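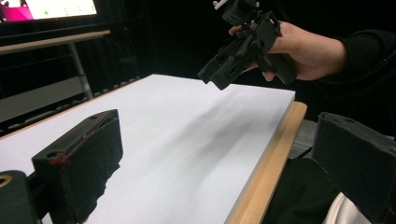

Drinks and Snacks at Cedura Hall: Common Questions

Can I bring my own drinks?
Yes. Cans and plastic bottles are fine in all rooms. Glass is allowed in the Yazzie Room only.

Is there a fridge?
There are 2, both in the kitchen behind the Yazzie Room. Label what you put in them. Anything left after 9 p.m. on Sunday is thrown out.

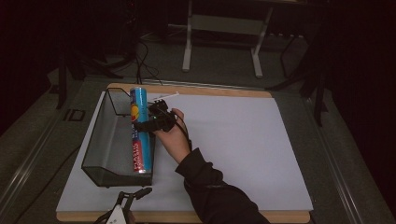
A tall can in a black wire-mesh basket.

Do you sell drinks?
The counter is open from 11 a.m. to 3 p.m. on weekdays. It takes cards — no cash since November.

Where do empty cans go?
In the blue bin by the Drurnach Street door. Please empty them first.

Can we hire a caterer?
Yes, with 9 days' notice. Send us the menu and the time they plan to arrive.

Last updated 5 March 2024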